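The Kitchen at Romstead

The letting agent had used the word "playroom" in every message, and I had stopped believing her by the second one. In my experience a playroom is a box room with a rug. Still, I drove out to Romstead with the keys in my coat, let myself in, and went up to see what my aunt's old house had been advertising since December.

It was bigger than I expected, I'll give her that. It smelt of paint. On the wall by the door hung a card from a firm called Stollura, who had apparently been paid to "furnish the imagination", and under that was a price list. I read it twice. The toy kitchen had cost more than my first cooker, and my first cooker had got hot.

There was a booklet too, thick as a parish magazine. Puvon Kitchen Play, it said. Learning to share, learning to serve. Page 8 claimed that a child who lays a table before the age of four will be a calmer adult. I laid tables every night of my childhood, for 13 people at Christmas, and I have thrown a shoe at a printer.
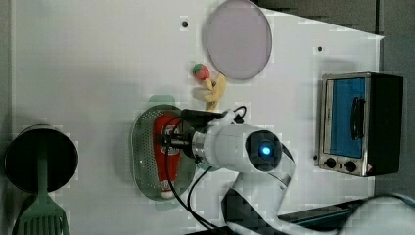
I picked up the strawberry first. It weighed nothing. I don't know what I thought it would weigh. The banana was the yellow of no banana I have ever bought, and the ketchup had been put in the colander, where a person might drain peas or rinse lettuce but where I have never once kept ketchup. I moved it to the plate. Then it looked like somebody's dinner, and a sad one, so I moved it back.

The toaster oven was the thing they were proudest of. It had half a page in the booklet. I turned one of the knobs and waited, like a fool, for something to happen. Then I bent down to look at the warning label, and I will say that was a nice touch. My aunt's real oven never had one and it should have. She lost her eyebrows to it the year I was twelve, and served the pie anyway, and dared us to mention it.

She would have hated all this. Or so I told myself, standing there with a green spatula in my hand. She kept her good pans on the top shelf and gave us wooden spoons and mud. We made 100 mud pies one summer and sold them to the Cordier children over the wall, for buttons, and I was sick from sampling the stock.

But I had the frying pan by then. I put the strawberry in it. I gave it a push with the spatula and it rolled round the edge and came to rest with its leaves up, and I gave it another push to see if it would do the same again. It did.

My phone went. It was the agent, wanting to know whether I had seen the playroom and what I thought.

"It's overpriced," I said.

She said families loved it.

"I'm sure they say so." I turned the strawberry over. "How long have I got before the next lot arrive?"

Half an hour, she said. I went back for the banana.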